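Lallon 28 Benchtop Shaking Incubator

Catalog number LL-28
Made by Ploltell
Category: Culture equipment / Incubators and shakers

The Lallon 28 is a benchtop shaking incubator for growing yeasts, filamentous fungi and bacteria in flasks, tubes and deep-well plates. It holds 11 flasks of 250 ml on the standard platform and fits on a normal lab bench with the lid fully open. The lid is hinged at the back and stays up on its own, so both hands are free for loading.

Most of our customers use it for food and fermentation work: starter cultures, spoilage organisms, mushroom mycelium in liquid medium, and small growth trials before moving to a fermenter. It is also used in teaching labs, where the simple front panel is an advantage. There are two knobs and one button. Everything else is in the settings menu, and the menu can be locked.

Temperature

The chamber runs from 5 degrees C above room temperature up to 60 degrees C. There is no cooling in the standard model. If you grow molds or cold-tolerant yeasts at 20 degrees C or lower, order the LL-28C, which has a cooling unit built into the base and is 9 cm taller. The cooling unit cannot be added later.

Air is moved by a fan behind the rear wall and returned under the platform. The spread between the warmest and coolest flask positions is 0.4 degrees at 37 degrees C with the platform full. With tall flasks in the back row, leave the two rear corner positions open or the air return is partly blocked.

Shaking

Orbit is 25 mm. Speed is set from 30 to 300 rpm in steps of 1 rpm. The drive starts slowly and takes 20 seconds to reach the set speed, so loosely capped flasks do not splash on start-up. Opening the lid stops the platform. Closing it starts the platform again at the same setting, unless you have switched on manual restart in the menu.

For filamentous fungi we suggest baffled flasks at 120 to 160 rpm. Higher speeds tend to throw mycelium onto the glass above the liquid line, where it keeps growing and makes dry weight figures hard to repeat. Pellet-forming strains can go faster.

Platforms and clamps

The standard platform is drilled for screw-in clamps and comes with 11 clamps for 250 ml flasks. Clamps for 100 ml and 500 ml flasks are sold separately. A sticky mat platform is available for labs that change vessel sizes often. The mat should be washed with plain water and air dried – alcohol makes it lose grip.

The Gridov plate rack holds six deep-well plates in two stacks and screws onto the standard platform with four thumb screws. Plates should be sealed with breathable film. Do not use the rack above 250 rpm.

Data logging

Temperature and speed are written to internal memory once a minute. Memory holds 524 hours of readings, after which the oldest are overwritten. Readings can be copied to a USB stick as a plain text file with one line per minute. No software is needed to open it. Lid openings are marked in the last column, which is handy when a growth curve has a dip in it and several people share the incubator.

Notes from users

Ludmila Ondrejka runs a small mycology group at Zamfir and has had two of the units on the same bench for four years. Her group grows oyster mushroom mycelium for seven days at a time at 26 degrees. She asked us to mention that the rubber feet should be checked after the first month, as one of hers had worked loose. We now tighten the feet before shipping and include the wrench.

Alžběta Hájek uses the LL-28C for bread yeasts and keeps the plate rack on it permanently. She recommends a shallow tray of water on the chamber floor for runs longer than two days, to slow drying in the outer wells. The floor has room for a tray up to 2 cm deep. Fill it before the platform goes on. 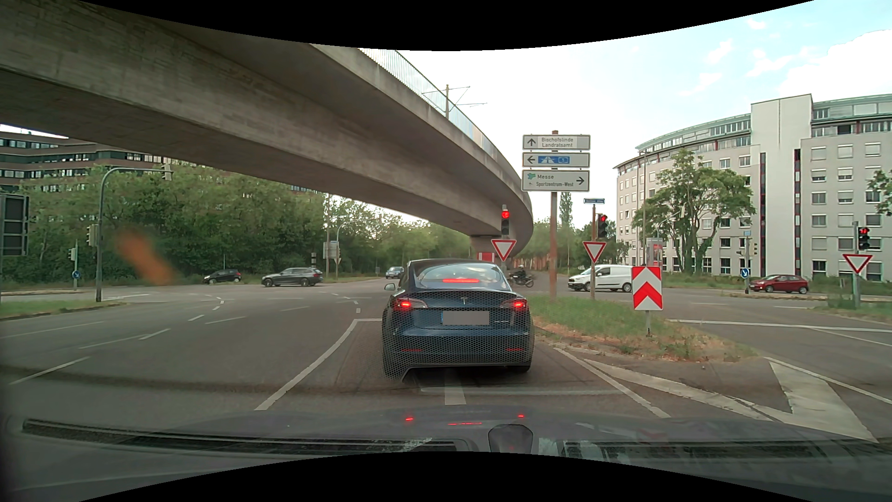
Installation and service

The unit ships on a pallet and weighs 48 kg, or 61 kg for the cooled model. Two people are needed to lift it. Before first use, remove the two red transport screws under the platform and keep them. The warranty does not cover damage from moving the unit without them.

Let the incubator stand overnight before switching it on if it has been delivered in cold weather. Leave 10 cm free behind it and 5 cm at each side.

The drive belt should be changed every three years in normal use. It can be done by the customer with the service kit and takes less than an hour. The fan and heater are service parts and should be changed by a technician. Calibration at three temperatures is offered once a year, on site or at our workshop. Workshop calibrations received by Monday are sent back the same week.

Price and ordering

LL-28 incubator with standard platform and 11 clamps: 4,280
LL-28C cooled model, same equipment: 5,950
Gridov plate rack: 310
Sticky mat platform: 265
Service kit with belt: 84
Incubator and fermentation starter bundle, glassware only: 1,366

Prices are in US dollars without tax or freight. Delivery is four weeks for the LL-28 and seven weeks for the LL-28C. Orders placed in January may take longer due to our annual stock count. For quotes on three or more units, contact the sales office with the catalog number and the supply voltage you need, 115 V or 230 V. The voltage cannot be changed after the unit is built.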